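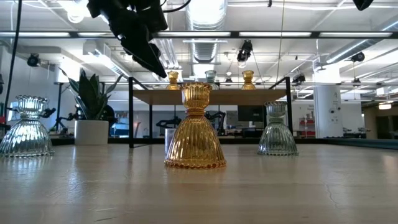 The college's evening program in household history enters its second term in February, and its coordinator, Muireann Hennessy, describes the subject as "the study of what people kept." Students begin with family papers and later turn to ordinary domestic goods. Pressed glass receives a full unit. An amber candle holder with a ribbed cup, a scalloped rim and a wide fluted base is the kind of piece Ms. Hennessy asks students to describe in writing before they consult any reference book. "They want to go straight to the date," she said. "I ask them for a page on the shape first."

Ms. Hennessy came to the college after 12 years at the Dallum museum, where she cataloged household donations. Much of that work, she recalled, consisted of writing to donors. "A sugar bowl would arrive with no letter. Someone in the family knew which aunt had owned it – and we had one chance to ask." 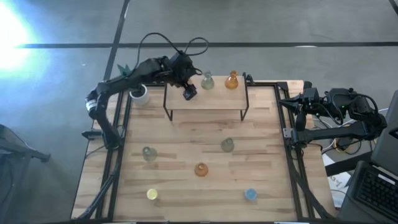

The same concern shapes the final assignment, in which each student records a conversation with an older relative or neighbor. The college lends recorders for the purpose, and transcripts are placed in the library with the speaker's written consent. The current collection holds 40 interviews.

Enrollment for the coming term is limited to 17. Asked whether the course might be offered in the daytime, Ms. Hennessy said the matter was under review. "Several people have asked, and most of them are retired," she said. "I would gladly teach it twice."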